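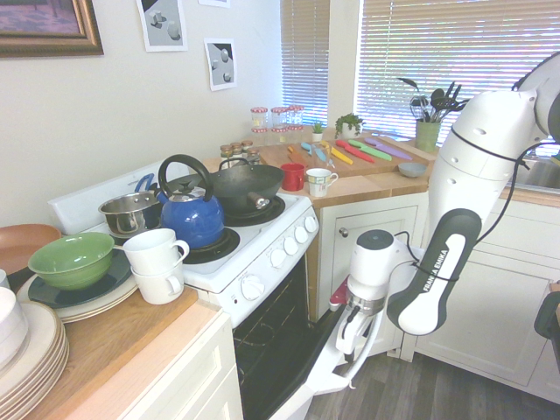
추모비 글씨가 거의 안 보이는데 다시 칠해도 될까요?

분류: 기록·추모 > 비석과 기념물 관리
인쇄하기 | 이메일로 보내기

등대아래집
2020년 8월 작성

소쿠르네스(Sokurness) 선착장 옆에 여객선 미라니(Mirani)호 침몰 사고 추모비가 있습니다. 저희 외할아버지 이름도 거기에 있습니다. 앞면에 사고 경위가 짧게 적혀 있고 뒷면에 돌아가신 분들 이름이 새겨져 있는데, 글자 안에 넣었던 검은 칠이 거의 다 벗겨졌습니다. 비석은 회색 화강암이고 새긴 홈은 아직 남아 있습니다. 손으로 만지면 글자를 알 수 있지만 두어 걸음만 떨어져도 읽히지 않습니다. 뒷면은 바다 쪽이라 더 심합니다.

4월에 추모제를 지내고 나서 유족 몇 분과 이야기가 나왔습니다. 우리끼리 페인트를 사서 칠하자는 분도 있고, 군청에 맡겨야 한다는 분도 있습니다. 군청에 전화해 보니 비석이 관리 대장에 없다고 합니다. 땅은 항만 쪽 소유라고 하고, 항만 사무실에서는 비석은 자기들 것이 아니라고 합니다. 세울 때 유족들이 돈을 모아서 세운 것으로 알고 있는데 그때 서류를 가진 분이 안 계십니다.

알고 싶은 것은 다음과 같습니다.

유족이 직접 칠해도 법적으로 문제가 없는지, 칠한다면 어떤 칠을 써야 하는지 궁금합니다. 철물점에서는 Calska라는 외부용 에나멜을 권했는데 돌에 써도 되는지 모르겠습니다. 그리고 뒷면 이름 가운데 한 분의 성이 틀리게 새겨졌다는 말이 예전부터 있었습니다. 이번에 같이 고칠 수 있을까요? 그분 유족은 연락이 안 됩니다.

돌가루
답변

석재 일을 30년 했습니다. 순서대로 적겠습니다.

칠부터 하지 마시고 세척부터 하십시오. 바닷가 돌은 홈 안에 소금기와 이끼가 끼어 있습니다. 그 위에 칠하면 겨울 한 번 지나고 들떠서 떨어집니다. 맹물과 나일론 솔로 닦고, 철솔은 쓰지 마십시오. 쇳가루가 남아 녹물이 듭니다. 염산 성분이 든 세정제도 안 됩니다. 고압 세척기도 권하지 않습니다. 오래된 비석은 글자 모서리가 약해져 있는 경우가 많습니다.

닦은 뒤에는 충분히 말려야 합니다. 맑은 날이 이어질 때 일주일은 두십시오. 겉이 말라 보여도 돌 속에는 물기가 있습니다.

칠은 말씀하신 제품을 써 본 적이 없어서 그 제품에 대해서는 말씀드릴 수 없습니다. 일반 에나멜을 돌에 바르면 막이 두껍게 생겨서 나중에 조각조각 벗겨지는 일이 많습니다. 석재상에 가서 비문용 도료를 달라고 하면 됩니다. 가는 붓으로 홈 바닥에만 얇게 2회 칠하고, 밖으로 번진 것은 마르기 전에 닦아 내십시오. 번진 것을 나중에 사포로 갈면 돌 표면이 하얗게 됩니다. 밑동의 눈에 안 띄는 자리에 먼저 시험해 보고 하십시오.

글자 수를 세어 보셨는지 모르겠는데, 제가 작년에 한 비석은 앞뒤로 573자였고 둘이서 나흘 걸렸습니다. 처음 하는 분이면 더 잡아야 합니다. 여러 사람이 나눠 칠하면 글자 굵기가 달라 보입니다. 손이 차분한 한 사람이 끝까지 하는 편이 낫습니다.

틀린 글자는 직접 손대지 마십시오. 돌은 메워서 다시 새기면 자국이 남습니다. 획 하나만 더하면 되는 글자인지, 아예 다른 글자인지에 따라 방법이 다르니 사진을 찍어서 석재상에 보여 주고 물어보십시오.

유리병편지
답변

윗분이 작업 방법은 다 쓰셨으니 절차만 적습니다. 저는 욱데일(Ukdale) 탄광 사고 위령비 건으로 비슷한 일을 겪었습니다. 변호사는 아니니 참고만 하세요.

저희도 주인이 없는 비석이라고 했습니다. 군청, 광업소 후신 회사, 면사무소가 다 아니라고 했어요. 그런데 막상 누가 손을 대고 나니 왜 허락 없이 했느냐는 민원이 들어왔습니다. 그래서 작업 전에 땅 주인에게 서면으로 알리고 답을 받아 두는 것이 좋습니다. 전화로 들은 말은 담당자가 바뀌면 소용이 없습니다. 공문 형식이 아니어도 되고, 언제 어떤 작업을 하겠다, 비석의 모양은 바꾸지 않는다, 비용은 유족이 낸다 정도만 쓰면 됩니다. 혹시 지정 문화재 구역 안이면 이야기가 달라지니 그것도 군청 문화 담당에게 따로 물어보세요. 관리 대장에 없다는 답과 문화재 구역이 아니라는 답은 다릅니다.

세울 당시 서류는 지역 신문을 찾아보세요. 저희는 제막식 기사에 모금한 단체 이름과 석재상 상호가 나와 있었습니다. 도서관에 40년 전 신문까지 마이크로필름으로 있었고 복사도 됐습니다. 석재상이 남아 있으면 원고를 가지고 있을 수도 있습니다.

성이 틀린 분은 이번에 안 고치는 것이 맞다고 봅니다. 틀렸다는 말이 맞는지부터 확인해야 합니다. 승선자 명단도 당시에 급하게 만든 것이라 명단과 비석 중 어느 쪽이 틀렸는지 알 수 없습니다. 저희 쪽에서도 다들 틀렸다고 하던 이름이 호적에는 비석대로 올라 있었습니다. 유족을 찾는다는 쪽지를 추모제 안내문에 넣어 보시고, 확인이 되면 그때 옆에 작은 표지판을 다는 방법도 있습니다.

칠하기 전에 앞뒤 전체와 글자 한 줄 한 줄을 사진으로 찍어 두세요. 해가 옆에서 들어오는 이른 아침이나 저녁에 찍으면 홈에 그늘이 져서 잘 읽힙니다. 탁본은 돌에 먹이 스밀 수 있어서 경험 있는 사람이 아니면 안 하는 게 좋습니다.

파도소리2
답변

그냥 칠하세요. 저희 동네 비석도 어르신들이 매년 붓펜으로 칠하는데 아무도 뭐라고 안 합니다. 비 오면 좀 번지긴 합니다.

함께 볼 만한 글
- 추모제 날짜를 음력에서 양력으로 바꿔도 되나요
- 사고 당시 신문 기사를 안내판에 그대로 옮겨도 되는지
- 위령비 주변 나무뿌리 때문에 받침돌이 기울었습니다
- 유족 명부를 새로 만들 때 동의서 양식
- 오래된 단체 사진에서 이름을 확인하는 방법

태그: 추모비, 비문, 석재 세척, 해난 사고, 유족 모임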